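Trois nuits à Curkudley, hors saison
dimanche 4 février 2018 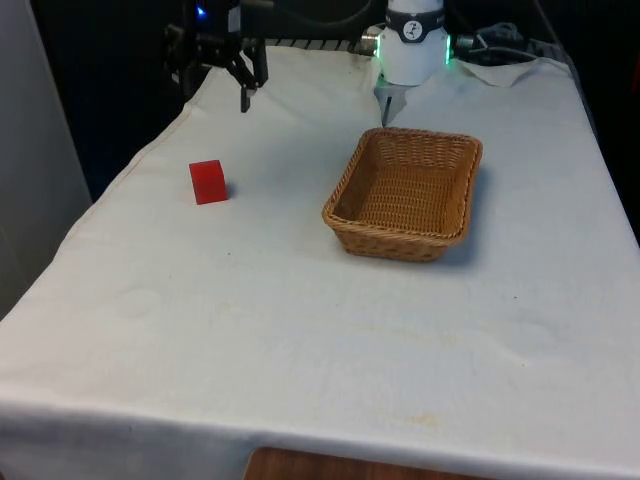
Nous avions réservé trois nuits à la pension Brustent, à la sortie de Curkudley, côté port. Le site de réservation annonçait une chambre avec vue sur la baie et un petit déjeuner compris. Les deux sont exacts, à condition de demander l'étage. Au rez-de-chaussée, les chambres donnent sur le parking et sur le local à vélos.

L'arrivée a été un peu longue. Le dernier bus quitte la gare de Skaltwood à 17 h 40 et notre train avait 27 minutes de retard. Nous avons donc pris un taxi, que la propriétaire, Oona Vainio, nous a appelé depuis la pension. Comptez trente-cinq minutes de route, dont la moitié sur une départementale sans éclairage. Elle nous avait gardé de la soupe et du pain, ce qui n'était pas prévu dans le tarif et n'a pas été ajouté à la note.

La chambre 5 est au deuxième étage, sans ascenseur. L'escalier est raide et je ne le conseille pas avec de grosses valises. Le lit est ferme, la literie récente. Il y a un radiateur sous la fenêtre, réglable, et un second dans la salle de bains qui ne l'est pas. La première nuit nous avons eu trop chaud, les deux suivantes nous avons dormi fenêtre entrouverte. On entend alors les bateaux partir vers cinq heures et demie. Cela ne m'a pas gêné, mon mari un peu plus.

La douche mérite une remarque. Le mitigeur est monté à l'envers : l'eau froide est du côté rouge. C'est écrit sur un papier plastifié, mais derrière la porte, et on le lit en sortant.

Le petit déjeuner est servi de 7 h 30 à 9 h 30. Pain, beurre, deux confitures, fromage, œufs sur demande. Le café est servi en thermos et il est meilleur avant huit heures. Le deuxième matin il y avait aussi des galettes d'avoine, que nous n'avons pas revues le troisième. Les tables sont assez rapprochées et on finit par parler avec les voisins. Nous avons ainsi passé une bonne demi-heure avec Niloufar Sharifi, une habituée qui vient chaque hiver pour marcher. C'est elle qui nous a indiqué le sentier du phare, absent du plan distribué à l'accueil.

Ce sentier part derrière l'église et monte pendant 200 mètres avant de suivre la côte. Il faut ensuite deux heures aller et retour, sans difficulté sauf au passage de la petite crique, où les pierres glissent. Nous l'avons fait le samedi matin, par vent de nord-est, et nous n'avons croisé que deux personnes et un chien. Le phare ne se visite pas en hiver. Il rouvre en mars, le week-end seulement.

Pour dîner, le choix est réduit à cette période. La pension ne fait pas restaurant le soir et deux établissements du port sur trois étaient fermés. Nous avons mangé deux fois chez Shibata, un petit restaurant japonais tenu par un couple installé là depuis longtemps. Le poisson vient du port et la carte change selon la pêche. Le premier soir, du maquereau grillé et un bouillon aux algues, le second du lieu avec du riz. Le service est lent mais on nous avait prévenus en nous installant. Réservez même en février : la salle est petite et les gens du village y vont le vendredi.

Le musée de la conserverie est à dix minutes à pied. L'entrée est à prix libre. J'y ai appris que l'usine employait 870 personnes dans ses meilleures années, ce qu'on a du mal à imaginer en traversant le bourg aujourd'hui. Les panneaux du premier étage ne sont pas traduits. Prévoyez un pull, les salles ne sont pas chauffées.

Au moment de payer, le terminal de carte de la pension ne passait pas. Il a fallu redescendre au distributeur de la poste, qui est le seul du village. Mieux vaut avoir des espèces sur soi en arrivant.

Nous reviendrions, plutôt au printemps, et dans la même chambre. Pour le retour, le bus du dimanche part à 11 h 15 devant la pharmacie et non devant la mairie, comme l'indique encore l'horaire affiché à la gare.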